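Section 2: Preparing the Work Surface for the Vadum Laminating Press

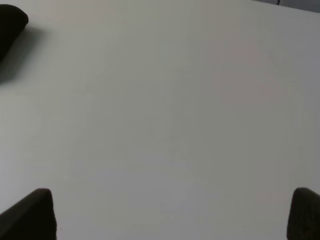

Prepared by Sarahí Lozano, Technical Publications
Reviewed by Aurelio Jaramillo

Read this section in full before unpacking the press. Rutkowska models with the side tray also require Section 4.

1. Select a level table that can bear the full weight of the press. A smooth, plain top is preferred.
2. Wipe the surface with a soft cloth and allow it to dry.
3. Set the press down with the feed slot facing the operator. Leave 80 cm of clearance behind the rear vent.
4. Connect the power cord to a grounded outlet. Do not use an extension cord.
5. Turn the dial to Standby and wait until the green lamp is steady. Warm-up takes roughly 2 minutes.

Note: Room temperature should be at least 68 °F during warm-up. In colder rooms the lamp may continue to blink.

CAUTION: The rollers remain hot after the press is switched off. Keep hands, sleeves and loose paper away from the feed slot.

6. Feed one blank test pouch, sealed edge first. If the pouch comes out cloudy, repeat step 5 before laminating any document.

Replacement feet and cords may be ordered through Vitside.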